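Home | Diary | Archive | Notes | Contact

Jul 1, 2021
Kolbrún Vídalín

Up too early, in too early. The overnight job had finished at some point and left me a folder full of logs and one cheerful green line at the bottom saying the evaluation was complete. I have learned to distrust the green line. It means the script reached its end. It says nothing at all about whether the grasps were any good, and I would like to find whoever chose green.

So I spent the first hour reading. 2,596 grasp attempts in the log, which sounds like a lot until you look at where they come from. Most of them are the same few poses tried over and over, because the sampler likes the middle of the bin and is frightened of the walls. I said this in January. I said it again when we changed the collision margins. The answer both times was that the learned scorer would take care of it once it had enough data, and the data is now here and the scorer has learned to like the middle of the bin. Of course it has. It was fed the middle of the bin.

Brarden want a number from us. They want one number, preferably with a percent sign after it, and they want it on a slide. I understand why. But a success rate over a set of tries that the planner got to choose for itself is a number about the planner's taste. If I only ever picked up things I already knew I could pick up, I would have a very good record too. I wrote this down more politely in the draft and then took out the polite parts and then put half of them back.

After coffee I went through the Hedegaard segmentation release, the new one, which is supposed to be better on transparent plastic. Their notes say "improved handling of clear and tinted materials." Improved from what? The old version used to see straight through a tinted cup and report the floor of the bin. The new version sees the cup, gives it a nice crisp outline, and then takes its depth from the floor of the bin anyway. So now we are confident about the edge and wrong about the height. I am not sure that is a step forward. A blob with low confidence at least got thrown out by the filter. A crisp outline with a bad depth goes right through to the planner, and the planner believes it, because believing what it is handed is the only thing the planner does well.

I turned their depth fill off and used the raw points with a plain median over the mask. Ugly, and it loses the thin parts, but the heights stop being silly. Left a note in the config saying why. Somebody will remove the note in a month and turn the fill back on.

Lunch at my desk. Bread, the last of the cheese. Read a long post by someone who thinks motion planning is solved. I would like to live there.

The afternoon was the trajectory smoother. This one is my own fault, so I should be fair about it. I wrote the thing on the assumption that the joint limits in the description file were the limits that mattered. They aren't. The arm can reach plenty of poses that the hose and the cables would much prefer it didn't, and none of that is in the model. The model is clean rigid links with nothing hanging off them. So the smoother happily finds the shortest way between two wrist angles, and the shortest way is to wind everything up a bit further each time. You could go through a whole batch in simulation and never see a problem, since there is no hose in the simulation.

What I did today was crude. A cost on the accumulated rotation of the last joint, so that a path which unwinds is cheaper than a path which winds, even if it is longer. I tried it with 5 different weights. At the low end it does nothing. At the high end the arm takes the scenic route every time and the cycle gets so slow that Brarden would notice without any slide. Somewhere between those is a value that looks sensible on the plots, and I have written it into the file with a comment saying I don't trust it. It was tuned on recorded targets. Recorded targets are tidy.

Bivix, our scheduler, also picked today to sulk. It holds the perception result until the next tick before passing it on, so every plan is made from a view that is already old. In a bin where nothing moves this does no harm, and I have been told so several times in a patient voice. But things do move. The gripper brushes one thing and it rolls into another, and then we plan for where it used to be. I put timestamps on both ends of the queue so that at least the argument can be had with a trace in front of us. First look says the delay is not constant. I don't like that more than I don't like the delay itself.
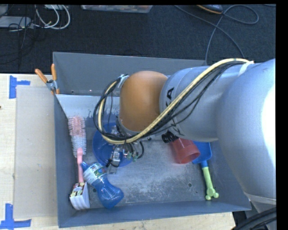

I keep coming back to the test set. It was picked to be awkward in ways we had thought of: see-through, shiny, long and thin, that sort of thing. Which means it tests our imagination as much as it tests the software. Everyone who has touched the scorer has seen those objects a hundred times, and some of the thresholds were plainly set by staring at exactly them. I found one today, a minimum width in the grasp filter, with three decimal places. Nobody arrives at three decimal places by thinking about the general case. I changed it to something rounder, reran the offline replay, and 46 attempts flipped from accepted to rejected. I haven't gone through them. Maybe they were good grasps and the silly threshold was right. That would annoy me, but I will write it down if so.

What I want is a held-out set that none of us has handled, chosen by a person who doesn't care about our results. Gokthorpe offered to put one together back in the winter and we said we weren't ready. I think we should say yes now, ready or not – we will never feel ready, and the score will be worse than the one on the slide, and then at least we will have something to work on. I drafted the message. It is sitting there unsent because I want to read it once more when I'm less tired.

Also still open: the recovery behavior. When a grasp fails, the state machine goes back to the top and asks for the best grasp again, and the best grasp is very often the one that just failed. There is a penalty term that is meant to stop this. I found out today that it is cleared on every reset. And a failed grasp triggers a reset. So the penalty has never once been applied, as far as I can tell from the logs, and we have been discussing how strong to make it for weeks! I moved it outside the reset and gave it a slow decay. Two-line change. I don't expect the success rate to leap, but the repeats ought to drop, and if they don't then I have misunderstood something bigger.

Home at 8. It was still light and I walked the long way by the water, trying not to think about quaternions, and thought about quaternions. There is a sign error in there somewhere, I am nearly sure, in the conversion between the planner's frame and the wrist frame. Everything works as long as the wrist stays pointing down, and we hardly ever ask it to do anything else, so the bug has had a quiet life. If we ever fix the sampler's fear of the walls, it will come out and say hello.

Tomorrow: the 46. Then the message to Gokthorpe. Then the tilted wrist test, slow, with my hand on the stop button, and I am not reading anything about solved problems over lunch.

Last updated Jul 1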